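**Renzo Mazza** · October 18, 2018

1/ OK, I've been promising a thread on the two-arm results for weeks and the numbers are finally in a state where I'm happy to show people. Short version: letting the arms disagree during training made them better at working together. Long version below, get a coffee!

2/ Background for anyone new. We train a pair of small arms by copying people. Someone drives both arms through a task, we record everything, and a network (ours is called Skeveck) learns to predict the next bit of motion from the camera and the joint angles.

3/ The usual way is to treat the two arms as one big body. One network, one output, left and right glued together. It's simple and it works pretty well until one arm gets a tiny bit behind the other. Then the whole thing goes mushy, because the network has never seen the left arm late and the right arm on time.

4/ People driving the arms are really smooth, you see. Too smooth! After a bit of practice their hands are always in step, so the training data only ever shows arms that are in step.

5/ So the idea, which came out of a very long lunch argument: take the recordings and slide one arm's timing against the other. Just a little. Pretend the left arm was late, and ask the network what the right arm should do about it.

6/ Of course you can't do that everywhere. If both grippers are on the same thing, sliding one of them in time gives you nonsense. We only shift the stretches where each arm is minding its own business, and we leave handovers alone.
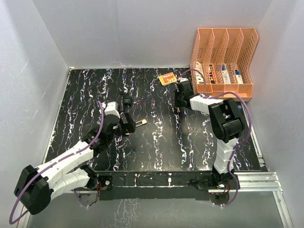 7/ Finding those stretches was most of the work. Our first try was a fixed distance between the grippers, and it was terrible. Two grippers can be close together and have nothing to do with each other, or far apart and both committed to the same move.

8/ What we do now is let the network tell us. Hide one arm from it, see how much worse it gets at predicting the other. If it barely notices, those few moments are safe to shift. If it falls apart, hands off. I love this part because it needs no labels at all.

9/ Numbers! We recorded 50 demonstrations of the pick-and-hand-over task. That's the whole training set, same recordings for both versions, same network size, same training time.

10/ Then 52 test runs for each version, objects placed by someone who didn't know which version was loaded. Glued-together baseline: 21 finished. With the time shifting: 41. I made the team rerun the baseline from scratch because I didn't believe the gap. The rerun landed within a couple of runs of the first one.

11/ What I like even more than the score is how it looks when things go wrong. The old version would freeze, or both arms would drift toward the middle and sort of hover there. The new one waits. One arm holds still, the other catches up, and off they go again. Nothing in the code says "wait"!

12/ Now the bad news, and there's a fair bit of it. Of the 11 failures, 5 were the same mistake: letting go too early in the handover. We never shift timing there, so it makes sense that we didn't fix it, but it still bugs me.

13/ It's also one table, one lighting setup and one family of tasks. I'd be surprised if the exact shift amounts carried over to faster arms. If you try it on yours, start tiny and work up. Too much shift and the arms get weirdly polite and never commit to anything.

14/ Someone at Navham asked whether plain random noise on the joint angles would do the same job. Good question, we tried it. It helps a bit over the baseline, nowhere near as much, and the motion gets jittery. Shifting keeps each arm's own path smooth, and I think that matters a lot.

15/ Big thanks to the folks at Zuccaro for lending us compute when ours was down, and to everyone at Drustura who drove the arms. Copying people only works if people are willing to sit there and do the same thing over and over.

16/ Write-up is in progress, with the failed distance rule in the appendix so you can skip that particular swamp. Next for us is the early release problem. If you've got a trick for deciding when the other gripper really has hold of something, my replies are open and I'm reading all of them.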